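Getting a squeaky desk drawer to run smoothly

My drawer screeched for months before I did anything about it, and the whole fix took me less time than lunch! Pull the drawer right out and empty it (I found 4 dead pens and a birthday card for Deisy Ticona, sorry Deisy). Wipe the runners with a dry rag, then rub a plain white candle along them – both sides, nice and firm. If there's a rough patch, go over it first with 200 grit sandpaper and wipe off the dust. Slide the drawer in and out seven times or so to spread the wax.

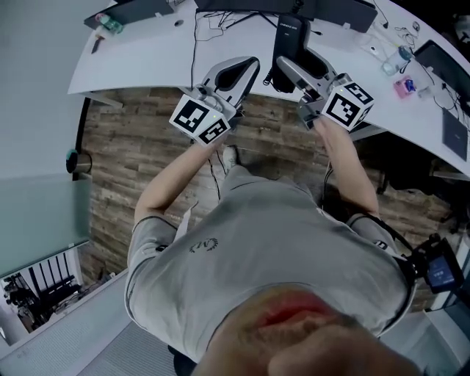
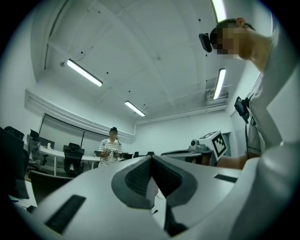

Can I use cooking oil if I don't have a candle?
I'd skip it. Oil gets sticky and grabs dust, so try a dry bar of soap instead.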